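I have a new favourite grey and I need to tell someone about it

Bunham had a clearance bin out the front again in November, and I have no self-control when it comes to a clearance bin. I went in for a roll of masking tape and came home with the tape, 2 cork rulers (I already own one, don't ask) and enough dark slate grey to cover the work table from one side to the other. Best thing I've bought for the craft corner all year, and I'm including the good scissors in that!

A bit of background for anyone new. My work table used to be covered in an old white vinyl tablecloth left over from a birthday party, and I made cards and little paper boxes on it for years without thinking much about the colour underneath. White seemed sensible. White is clean. But most of what I cut is cream, ivory, pale pink or that very light sage everyone is mad for at the moment, and on a white table those colours just melt away. I'd put down a strip of cream paper, turn around to grab the glue, and spend the next few minutes patting the table like I'd lost my glasses.

So, grey. I tried black first, a big sheet from Kernatard, and it was far too much. Every speck of dust and every crumb of eraser looked like a star in the night sky, and by evening my eyes were sore from the glare of white paper against it. The slate is softer. It's matte, so the lamp doesn't bounce back at me, and it has a lovely mottled look up close, lighter in some patches and darker in others, a bit like a rainy afternoon. I could look at it all day (and some days I do, when I should be folding things).
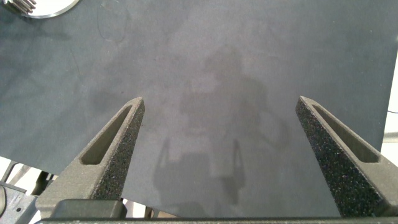
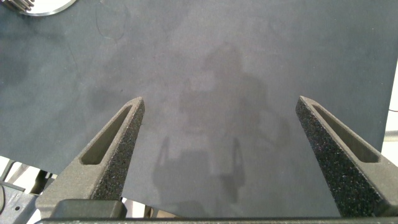
The first thing I made on it was a batch of gift tags for the school fair, 144 of them, all in ivory card with a punched corner. I'd been dreading them. Usually a job that size ends with tags under the table, tags stuck to my elbow and one in the dog's bed. This time I could see every single one, and I could line them up in rows to dry without squinting. I got through the lot in two evenings with the radio on and a pot of tea going, and I was a bit sad when they were finished.

It's been great for sorting as well. I tipped out my jar of mixed pearl beads, the one I'd been avoiding since we moved to Ellwood, and picked out all the pale ones before lunch. The same job on the white tablecloth would have had me in tears.

A few things I've learned so far, in case you fancy doing the same. Go bigger than you think you need - I measured the bit I work on and then added a generous margin on every side, and I use the margin constantly for parking finished pieces. Don't do your knife work straight on it. I keep my old green cutting mat standing beside the table and lay it on top when the blade comes out. And have a soft brush handy. I use a wide pastry brush that never once saw any pastry, and a few sweeps clears all the little paper curls into the bin.

Next on the list is a paper garland for the front window. I've ordered 70 sheets of the Woltano pearl paper in a colour called oyster, and it's the sort of shade I would have run a mile from before. I'm planning leaves, lots and lots of leaves, probably 800 by the time I've done both sides of the window, and I've already sketched the template on the back of an envelope. If the punch holds up I'll show you the first string of them next time. If it doesn't, I suppose I'm cutting leaves by hand until Christmas, and I'm going to need more tea.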